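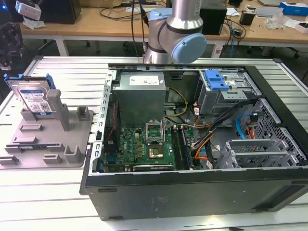

When Yolanda Marín took over the old shoe store on the main street in Prumatstead, her landlord gave her two years. That was 13 years ago. The repair shop is still open, and on most mornings there is a line before nine.

Towns this size used to have several places that fixed things. Prumatstead had a radio man, a sewing machine dealer and a clock shop. By the time Marín arrived, the nearest repair counter was in Somside, a 12-mile drive that few people would make for a lamp or an aging computer.

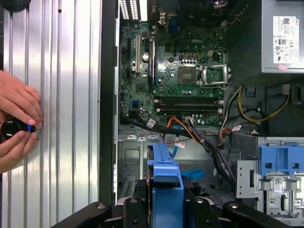
Her prices are written on a card by the register. Looking at something is free. If the repair would cost more than half the price of a replacement, she tells the customer so and lets them decide. Many pay anyway - a mixer from a wedding, a computer full of family letters.

Parts are the hard side of the business. Some makers will not sell them to small shops, and Marín buys a lot of dead machines for what is inside them.

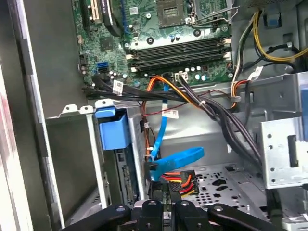

December is her busiest month. She closes at five, eats dinner upstairs and often goes back down until ten. She has started looking for an apprentice and would like to have one by spring.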